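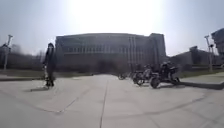

Notes on Walking the Long Plaza in November

Readers of this page will know that I have set myself the task of recording the public squares within reach of Bollville before the winter closes in. The present entry concerns the plaza at Isholm, which I visited on two mornings in November and to which I expect to return in the spring.

The plaza is paved in large slabs of light grey concrete. According to the leaflet kept at the information desk, the open ground measures 320 meters from the street to the main entrance, and the paving was relaid over a period of 15 months. I am not in a position to verify the second figure. The first I paced out, and I found no reason to dispute it.

Visitors arriving by the Sedeck bus should allow 40 minutes for the journey and should note that the stop has been moved to the far side of the street. The crossing is signaled, but the wait is long. From there the plaza leads directly to the building, and no map is required. The building itself is long and flat-roofed, with its dark windows set in horizontal rows. Toward the right end the pattern gives way to tall vertical bands, and a higher block stands beyond. I have seen this treatment described as severe. In my view the long rows require some interruption, and the bands supply it at a suitable point. The entrance, near the middle, is recessed and dark, and a person approaching for the first time may reasonably wonder whether it is open. It opens at 6 in the morning on working days.

To the left lies a strip of lawn behind a low curb, with a stand of trees at the back of it. The trees were bare at the time of my visits. I am informed by Blagoje Ristić, with whom I corresponded on the subject of street planting in Dobre, that they are lindens and that they were put in at a closer spacing than would be approved today. He considers the spacing a mistake. I would ask him to see them in November, when the closeness of the branches makes a soft grey bank against the sky and gives the left side of the plaza a weight that the lawn alone could not.

The light deserves a word. The mornings were hazy and very bright, and the pale paving returned a good deal of the glare. I recommend a hat with a brim. I recommend also a long coat, as the open ground offers little shelter and the wind at Isholm comes across it without obstruction. Those who intend to sketch should bring something to sit on. I made my own drawings standing, with the board against my arm, and the lines of the roof suffered accordingly.

I have one reservation. The lawn is bordered with care, but there is no path along it, and anyone wishing to look at the trees must keep to the paving. A modest gravel walk on that side would be of service to older visitors and would not disturb the width of the plaza. I have written to the district office to this effect and shall report any reply.

The drawings from the first morning have been scanned and will be added to the Isholm page once the labels are corrected. The next entry will deal with the market square at Dobre, including the matter of the drinking fountain, on which several readers have sent remarks.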